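Quiénes somos

Kurkura organiza bodas y celebraciones familiares del sur de Asia en España. Trabajamos con familias indias, bengalíes, pakistaníes y esrilanquesas, y también con parejas mixtas en las que una de las dos partes asiste por primera vez a un mehndi o a un gaye holud. Tenemos el despacho en la calle Bunwood, encima de la tienda de telas Sakier, y atendemos en español, inglés, bengalí y tamil.

La empresa la fundaron Anwara Roy y Kasun Sultana. Se habían conocido trabajando en un hotel de costa que alquilaba salones para banquetes. El hotel aceptaba bodas de todo tipo, pero su contrato preveía una sola comida, un solo día y la música apagada a medianoche. Las familias que pedían tres jornadas, una cocina separada para los platos vegetarianos o un espacio donde encender el fuego ceremonial tenían que negociarlo todo por su cuenta. Anwara empezó a hacer de intermediaria en sus ratos libres. Kasun se encargaba de los horarios y de los proveedores. Al segundo verano dejaron el hotel.

Hoy somos 8 personas fijas. En temporada alta, de mayo a septiembre, se suman cocineros, conductores y personal de sala con los que llevamos años trabajando.

Qué hacemos

Nos ocupamos del calendario completo de la boda: la pedida, la noche de henna, la ceremonia, la recepción y las visitas a la casa de los padres en los días siguientes. Hay familias que nos encargan todo y familias que solo necesitan ayuda con una parte – casi siempre el permiso para la procesión del novio, que cada ayuntamiento tramita a su manera. El plazo mínimo que pedimos para una procesión con caballo o con tambores en la vía pública es de 30 días.

No celebramos los ritos. Para eso colaboramos con sacerdotes, imanes y oficiantes civiles, y cada pareja habla directamente con quien vaya a casarla. Nuestra tarea empieza después de esa conversación, cuando ya se sabe qué partes se mantienen, cuáles se acortan y cuáles se dejan fuera.
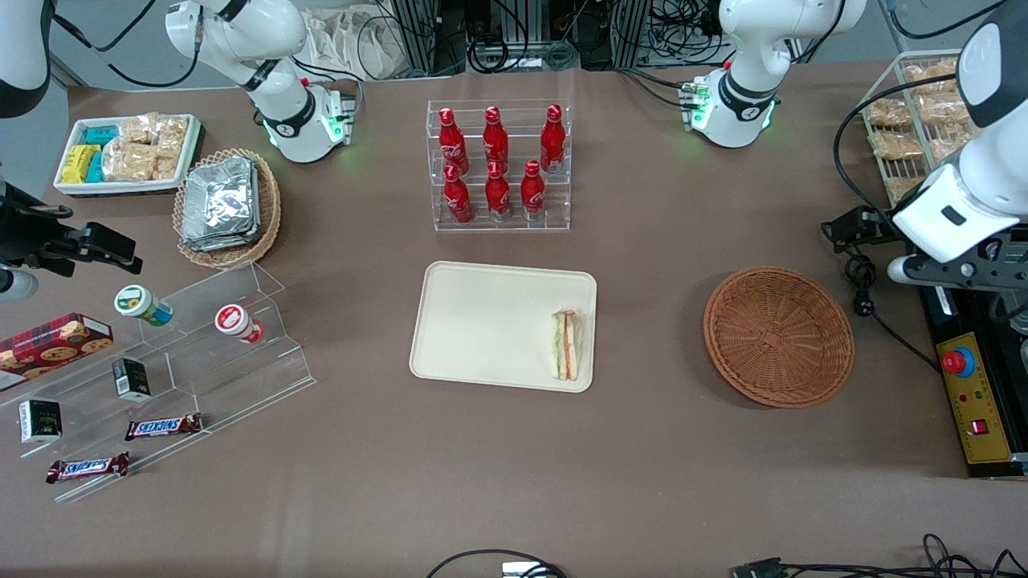

Farzana Kanagaratnam nos escribió después de su boda que lo más difícil había sido ponerse de acuerdo con sus tías sobre la entrega de la novia, y que agradeció que le preguntáramos a ella antes de imprimir el programa. Al final entraron los dos padres con los dos novios, a la vez, y la despedida se hizo al día siguiente, en casa.

Peticiones como la suya son ya habituales. Algunas parejas se tocan los pies mutuamente, otras piden que la madre viuda participe en los ritos de los que antes quedaba apartada, y otras quieren la ceremonia larga, en sánscrito, tal como la tuvieron sus abuelos. No tenemos una versión preferida. Preparamos un programa en dos idiomas para que los invitados sepan qué está ocurriendo y cuándo conviene levantarse.

Cómo trabajamos

La primera reunión es gratuita y dura una hora. Después enviamos un presupuesto cerrado por jornada, con la comida aparte. La cocina la lleva Barua, un obrador familiar que prepara los dulces el mismo día y que puede servir menús halal, jainistas o sin cebolla ni ajo, siempre que se avise con 21 días de antelación.

De la decoración se ocupa Imani Thibodeaux, que trabaja con flor de temporada y guarda en nuestro almacén tres mandaps desmontables. Tahsin Siddiqui coordina los transportes y el alojamiento de los invitados que vienen de fuera, incluidas las cartas de invitación para los visados.

Dónde estamos

El despacho abre de 10:00 a 18:30. En agosto atendemos solo por la mañana, con cita previa. Para visitar el almacén y ver los mandaps montados hay que llamar antes a la extensión 2759.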